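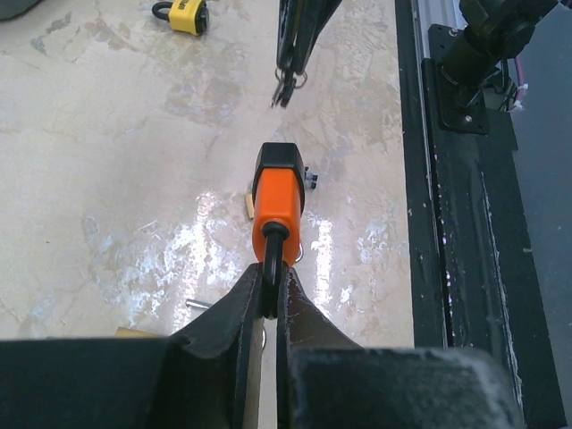

Wistwood Car Owners Club
Minutes of the regular meeting, September 2020

Present: 8 members. The minutes of the previous meeting were read and accepted with one correction – the tire discount at Umton is for members only, not for their families.

1. Winter tires
Umton offered to change and store a set of tires for each member until spring. Members must book a place before the end of October. Two members asked if wheels with sensors cost more. The secretary will write to Umton and ask.

2. Autumn drive
The route to Kivska was agreed. We will start with full tanks, as the fuel station on the hill road is closed. Cars go in groups of four, with a stop at the lake. Older cars are welcome, but please check the coolant before.

3. Shared tools
The club has 3000 in the account. It was decided to buy a second-hand wheel balancer from Bélanger, if the price stays the same. Six voted for, two against. Delivery is not included, so we still need a person with a trailer.

4. Other matters
The brake fluid tester was not returned. Whoever has it, please bring it to the next meeting.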